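Vou fazer um fio comprido, já peço desculpa, mas há muito que ando a prometer a quem me segue umas notas sobre regras de boa prática para quem trabalha com braços robóticos em simulação. Vão buscar um café, que eu não sei ser breve!

Começo por dizer de onde venho: na Flengate escrevemos as instruções internas que as equipas seguem antes de mandarem uma tarefa do simulador para a célula real. O documento tem 59 pontos. Sim, eu sei. Quando entrei tinha 13 e toda a gente se queixava de que eram demasiados.

A pergunta que mais me fazem é se vale a pena ter regras de segurança para uma coisa que não pode magoar ninguém. Eu respondo sempre que sim (e depois falo vinte minutos, quem já almoçou comigo sabe). O hábito que se ganha no simulador vai connosco para a oficina, com os atalhos todos incluídos.

Primeira regra, a mais aborrecida e a que eu defendo com mais carinho: cada cena tem uma ficha. Versão do modelo do braço, versão da garra, limites de velocidade, limites de força, posição da base em relação à mesa. Se a ficha não bate certo com a cena, a cena não se usa. Nem "só para experimentar". Nem às seis da tarde, quando já só falta aquela corridinha.

Segunda: os limites de junta e de velocidade no simulador são os mesmos da célula, ou mais apertados. Nunca mais folgados! Vi uma tarefa linda, fluida, que em simulação despachava tudo num instante, e na célula o controlador parava a meio com erro. Foram 2 semanas a refazer trajetórias.

A Britta Vogler, que revia os nossos documentos no tempo do projeto Istia, escrevia à margem a mesma pergunta em quase todas as páginas: "e quem verifica?". Na altura irritava-me um bocadinho, confesso. Agora sou eu que a escrevo nas margens dos outros, e com a mesma caneta vermelha.

Daí a terceira regra: quem monta a cena não é quem a aprova. Basta outra pessoa da equipa, meia hora, com a ficha à frente. Nas equipas pequenas isto custa, eu sei, e há quem troque revisões com a equipa do lado. Na Idahosa fazem assim e dão-se muito bem.

Quarta, e aqui já me chamaram picuinhas: os nomes. Cada objeto da cena tem um nome que uma pessoa percebe sem abrir o ficheiro. "obj_final_novo_b" não é nome, meus queridos. Quando a garra bate em alguma coisa às tantas da noite, o registo tem de nos dizer em quê.

Quinta: a pose de partida. O braço começa sempre com a garra aberta, acima do plano da mesa e com folga para tudo o que lá está pousado. Parece óbvio, mas olhem que uns 2 em cada dez pedidos que me chegam para rever falham precisamente aqui, e são os mais fáceis de corrigir.

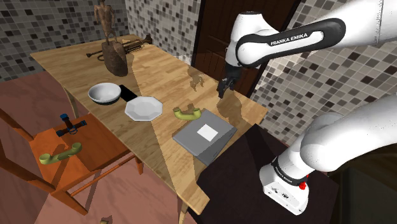 A regra dos objetos espalhados é a que dá mais conversa nas formações, e compreendo bem porquê. Nós pedimos que a cena tenha coisas que não interessam à tarefa, de tamanhos e formas bem diferentes, e que se escreva na ficha quais são alvo e quais são distração. Uma tigela branca, um prato octogonal com um retângulo preto meio enfiado por baixo da borda, um trompete deitado lá ao fundo atrás da base de uma estátua alta: tudo isto vai para a ficha, peça a peça. E o retângulo debaixo do prato merece uma linha só para ele, porque pegar no prato pode arrastar o que está encostado, e convém decidir antes se isso conta como falha.

Também se regista o que fica fora da mesa! Cadeiras, portas, paredes, o suporte da base. A nossa lista de colisões inclui o mobiliário todo, mesmo o que parece longe, e inclui o que estiver pousado em cima dele. Já tive discussões acesas por causa de uma cadeira e voltava a tê-las.

Da luz falo pouco, mas falo: sombras fortes em cima do tampo são bem-vindas nos testes de visão, desde que a ficha diga qual foi a iluminação usada. Sem isso, quem vier repetir o ensaio em abril não consegue comparar nada.

Última, prometo. As falhas guardam-se. Todas, com a ficha da cena e a versão do programa. A equipa da Trurnska tinha o costume de apagar as corridas más para poupar disco e hoje guarda-as numa pasta à parte, que consulta mais do que a das boas.

Se quiserem o modelo da ficha em branco, deixem aqui um comentário e eu mando com todo o gosto. E se nas vossas equipas fazem alguma destas coisas de outra maneira, contem-me, que a revisão do documento está aberta e ainda vou a tempo de mexer nos pontos da iluminação.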